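Sorting cards at Skuden: "I look at the odd ones now"

Skuden handles returned and mixed cards for a handful of publishers. The cards come in boxes, in no order, and have to go out again in the right sets. Until last year all of it was done by hand. Malte Thiele has worked there since the sorting room opened, and he talked to us one afternoon in November, between two deliveries. 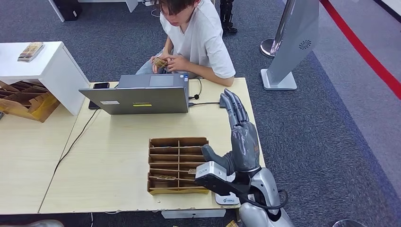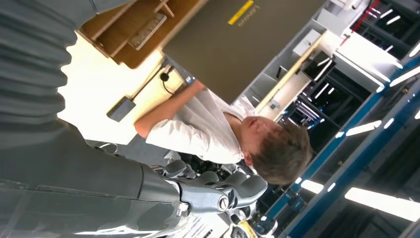

From eight hours to three

Thiele used to sort for a full shift. On a good day he got through 2,000 cards, and he says the last hour was always the worst.

"You stop reading them. You see a color and your hand goes to a slot, and then you find out the next morning that you put 40 in the wrong place. My neck hurt every evening. I thought that was just part of the job."

Now the arm, which everyone in the room calls Buseo, takes the common cards. Together they get through 4,000 on a normal day, and Thiele spends three hours of his shift at the table. The rest goes to checking, paperwork and what he calls "feeding the thing" – refilling trays, restarting a run, typing in a new set.

What the hand can't do

The first months were slow. The fingers bent corners, and cards that stuck together were picked up as one.

"We threw out 508 cards in the first month. I know the number because I had to write the list. My boss at Hunt, where I was before, would have sent the whole thing back."

It got better after the grip was changed, but some cards still come to him. Foil is a problem under bright light, and so is anything with a fold in it. The software from Vornier puts those aside, and Thiele picks them up and decides.

"So I look at the odd ones now. Some of them I hold for a minute or two. Before, I never had a minute for a card."

Who decides the pace

Asked whether he was worried when the plan was announced, Thiele says yes, and that he still is on some days. There were five people sorting and there are now four. The fifth retired and was not replaced.

"They told us no one would be let go, and so far that's true. But you notice the empty chair. I'd be lying if I said we don't talk about it."

What bothers him more is the pace. At first the arm's speed was set from the office, and the sorters had to keep up with whatever it put aside. After some arguing, the setting was moved to the laptop in the sorting room. Thiele turns it down after lunch.

He also had to learn things he never asked to learn. He can read the error log now and knows which messages matter. His pay went up a little for that – less than he wanted, he says.

"My son thinks I work with robots. I tell him I sort cards. There's a bigger order coming in spring, 700 boxes, and then we'll see who's tired first."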